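10/11/20
By Corrado Gatti

Gunder cable notes -- README
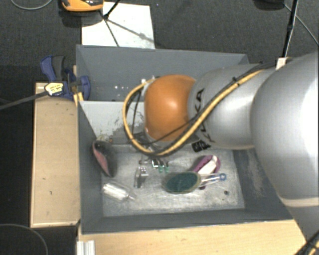 Gunder is a plain list of words people use for cable colors, pulled out of old Bloxham parts catalogs and typed up by me over too many evenings. One row per color name, with the page it came from and any spelling that differed. Stripes were the hard part. A thick yellow cable with thin dark stripes goes in as base yellow, mark dark, and the stripe width gets its own column even if the catalog only says "thin". Plain black is just black, leave the mark column blank, dont write "none".

What's in it

247 rows, one CSV, commas, UTF-8. Header on the first line. 62 of the rows have a stripe or band of some kind. Rest are solid colors.

Columns:
- name (as printed, caps kept)
- base
- mark
- mark_width (thin / wide / blank)
- page
- alt_spelling
- note

"Gray" and "grey" both turn up. Base column always says gray. Original stays in name.

Where it came from

Bloxham catalogs, the paper ones. Unico price sheets for the odd colors, mostly browns. Nadisix sent a scan of their own list but page 83 is unreadable so anything from there is missing. Will add it if I get a better scan.

Known problems

- "Natural" means at least 4 diferent things depending on the catalog. I left base blank for all of them, see note.
- Orange vs. orange-brown vs. tan is my call. Disagree, open an issue with the page number.
- Some page numbers are from the reprint -- these have an r after them.
- Two Unico rows are probably the same color. Haven't merged.

Not covered

Wire gauge, voltage, jacket material, what the color is supposed to mean. Please don't wire anything from this file, it's a word list.

Using it

Free to copy, change, whatever. Keep the page column if you pass it on, otherwise no one can check it. Fixes welcome, one row per request is easiest for me. Next update when the Unico browns are sorted, hopefully before the end of October.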